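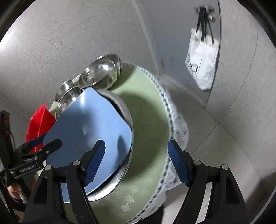 The Conneely building has had tenants on its ground floor since before there was a bus line past it, and for most of that time one of them has sold table linen. Bohdan Holovko took over the shop in August, six years ago, and kept the stock, the shelves and the hours. He sells tablecloths, runners, napkins and a few kitchen towels, and he repairs what people bring in. A good part of his repair work is on round cloths, white ones with a dark blue stitched border, the kind that hangs over the rim of a table in a long curve and creases where it folds. They are harder to hem than they look, and most of the ones that reach his counter have failed in the same place.

"It's the edge," Holovko says. "The middle of a tablecloth can last thirty years. The edge gets pulled every time someone sits down."

A straight hem is simple. The cloth is folded twice, pressed and sewn. On a curve, the outer edge is longer than the line it has to be folded back to, so there is always extra fabric to get rid of. Factories deal with it by making the hem very narrow or by sewing a strip of bias tape over the raw edge. Home sewers often fold it the same way they would a straight one, and the result is a row of small pleats that wear through.

Holovko runs a line of long stitches close to the raw edge, pulls the thread until the cloth begins to cup, and presses it over a cardboard template. Then he folds, pins and sews by machine, slowly. A small round cloth takes him most of a morning. He charges $99 for a full new hem, and he tells customers when the cloth is not worth it.

Many of them pay anyway. On the morning I visited, a woman came in with a cloth her aunt had bought in the same shop, still in its paper band from Zuda, a mill that closed long ago. It had never been used. She wanted to know if it could be cut down from an oval to fit a smaller table. He measured it, drew a chalk line and asked her to go home and think about it.

The linen itself is getting harder to buy. Holovko used to order from two wholesalers. One of them, Funov, stopped carrying heavy white cloth by the yard last year and now sells only finished pieces. The other requires a minimum order of 20 bolts, more than his back room can hold. He has started splitting orders with a curtain maker in Wultotico, an hour's drive north, and picks up his share himself.

Border thread is a separate problem. Dark blue is the color most people ask him to match, and it is the one that varies most. Old borders have faded at different rates depending on which side of the table faced the window. He keeps a drawer of blues on wooden spools and takes the cloth to the front door to compare them in daylight. When nothing matches, he takes out the whole border and sews a new one.

Washing does more damage than meals do, in his opinion. He tells customers to soak a stain in cool water as soon as they can and to leave bleach alone, especially near colored stitching. He irons linen while it is damp, from the back, and works from the center out so the curve does not stretch. For storage he prefers a cardboard tube to a shelf. A cloth folded in the same lines year after year will split along them.

Business is steady but small. The weeks before the holidays bring in half of what the shop earns, and spring is slow. He has been asked to teach a hemming class and has said no so far, mainly for lack of table space. The shop has one cutting table, and it is usually covered.

The woman with the oval cloth came back the next afternoon. She had decided to leave it uncut and buy a bigger table.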